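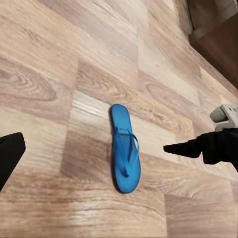 Zur Neufassung der Hausordnung im Ernacher Hallenbad

Mit Beginn der Wintersaison gilt im Hallenbad Ernach eine überarbeitete Hausordnung. Da an dieser Stelle seit mehreren Jahren über kommunale Bäder berichtet wird, sollen die wesentlichen Änderungen im Folgenden dargestellt und, soweit dies aus Sicht eines regelmäßigen Badegastes möglich ist, bewertet werden.

Die bisherige Fassung stammte aus der Zeit vor dem Umbau und verwies auf Räumlichkeiten, die nicht mehr bestehen. Der Entwurf lag im Februar zur Einsicht aus. Es gingen 624 Stellungnahmen ein, von denen sich die Mehrzahl mit den Öffnungszeiten befasste. Für eine Gemeinde dieser Größe ist das eine beachtliche Beteiligung.

Öffnungszeiten und Bahnenvergabe

Das Frühschwimmen beginnt künftig um 6.15 Uhr und endet um 8.00 Uhr, danach steht das Becken den Schulen zur Verfügung. Von den 5 Bahnen des Sportbeckens bleiben zwei auch während des Vereinstrainings der Öffentlichkeit vorbehalten. Bislang wurde diese Frage von der jeweiligen Aufsicht entschieden, was wiederholt zu Unstimmigkeiten geführt hat. Eine verbindliche Regelung war überfällig.

Barfußbereich

Der Barfußbereich beginnt nunmehr bereits an der Tür zu den Umkleiden und nicht erst hinter den Duschen. Straßenschuhe sind dort abzulegen, Badeschuhe bleiben gestattet. Am Beckenrand sind sie in den vorgesehenen Regalen abzustellen. Ob die Regale ausreichen werden, bleibt abzuwarten – an den Nachmittagen der Schulferien dürfte der Platz knapp werden. Fundsachen werden vier Wochen an der Kasse verwahrt.

Eintritt und Schließfächer

Das Kassensystem wurde auf Clanitis umgestellt. Mehrfachkarten des alten Systems behalten ihre Gültigkeit, müssen jedoch einmalig an der Kasse übertragen werden. Die Schließfächer lieferte die Firma Velleck. Sie werden mit dem Armband bedient, ein Pfandstück ist nicht mehr erforderlich. Wer das Armband verliert, trägt die Kosten des Ersatzes. Im Entwurf war hierfür noch ein deutlich höherer Betrag vorgesehen.

Bewertung

Die Neufassung ist übersichtlich gegliedert und in den meisten Punkten verständlich formuliert. Nicht überzeugend ist der Abschnitt über Schwimmhilfen, der Flossen und Paddles in einem Satz behandelt und offenlässt, ob kurze Trainingsflossen auf den öffentlichen Bahnen zulässig sind. Eine entsprechende Anfrage an die Bäderverwaltung wurde gestellt. Die Antwort wird nach Eingang an dieser Stelle ergänzt.

Die vollständige Hausordnung hängt im Eingangsbereich aus und ist auf Nachfrage auch in gedruckter Form erhältlich.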